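# Gripper trials: cloth, boxes and small parts

2022-01-26

This page collects notes and pictures from the gripper comparison we ran at Dankwa. The aim was to pick one hand tool for the fabric work and one for everything else, or a single tool if it could handle both. We tried the Hulomar two-finger gripper, the Grarnberg parallel jaw, and a suction cup head from Trikeo. Mawuli Atinga ran the bench. Gifty Aidoo kept the log. Boyang Shen wrote the controller settings, and Mahnaz Naseri picked the test items.

Most of the entries are text only. The log sheets are in the shared folder under the same titles.

## How we ran it

Each gripper got the same items in the same order. An operator held the tool by hand first, to learn the approach angle, and then the same grasp was tried on the arm. Every item was attempted 12 times per gripper. A grasp passed if the item came up clear of the table and stayed up until the operator called it.

Finger force was set to 70 percent for the first round and left there unless an item was getting marked. We changed it for the foam blocks and the paper cups.

## Cardboard boxes

The Trikeo head was the best of the group on flat, clean cardboard. It slowed down on boxes with tape across the top, where the cup could not seal over the tape edge. The Grarnberg jaw was fine on anything narrow enough to fit between the fingers. The Hulomar picked up every box it could span but left small dents in the thin ones.

## Small parts

Bolts, plastic clips and short lengths of tube, all spread on a rubber mat. The Grarnberg jaw won this easily. Its fingers close flat and meet along the whole edge. The Hulomar pads meet well enough for the tube but let the smaller clips turn. Suction was not used here.

## Paper cups

Force had to come down for both finger grippers. Boyang added a soft close setting to the controller, and after that the cups stopped folding. The setting is saved as "cup" and should be used for foam too.

## Cloth, lying flat

None of the three did well on a single layer lying flat on the table. The fingers slid over the top and closed on nothing, or closed on a thread or two and dropped it. The suction cup pulled air straight through the weave. Mahnaz tried a sheet of plastic under the cloth to slow the air down. It made no difference that we could measure.

## Cloth, bunched

Bunched cloth was a different story. With some loose material standing up from the table, a finger gripper has something to close on, and the job becomes one of getting the pads on either side of a fold. Coming in low worked better than coming straight down. Straight down tends to flatten the pile and you are back to the single layer problem. 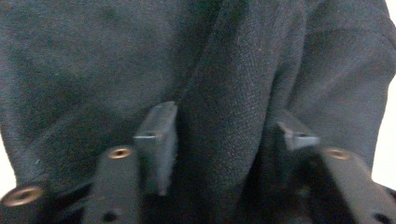

The heavier cloths were easier than the light ones. A thick twill keeps its folds when you push on it, so the operator has time to line up. Thin lining fabric slid away as soon as a finger touched it, and we ended up going in wider and closing faster. Gifty's log has the closing speeds for each material.

Lint is worth a note. It builds up on the pads over a session and the grip gets worse. Wiping the pads between materials is now part of the procedure. Mawuli uses a damp cloth and lets them dry before the next run.

## Wrist camera

We tried 2 mounting positions. The one farther back gives a better view of the table but loses the fingertips when the arm tilts. The closer one keeps both fingertips in view for the whole grasp, at the cost of a soft focus on anything right up against the lens. We kept the closer one. For cloth, what matters is seeing whether the fold is between the pads, and the operators could judge that from the closer position.

Dark cloth needs more light than we had on the bench. Gray and black materials hid the gap between the fingers, and the operators had to slow down. A second lamp has been ordered.

## Where it stands

The Hulomar stays on for fabric and the Grarnberg for small parts. The Trikeo head goes back on the shelf until the box work starts. Ilaria Dal Bello is making a softer set of pads for the Hulomar, with a shallower edge so they can get under a flat layer. Those will be tested on the same cloths and added to this page.

The earlier notes from November used a different force scale and should not be compared with these.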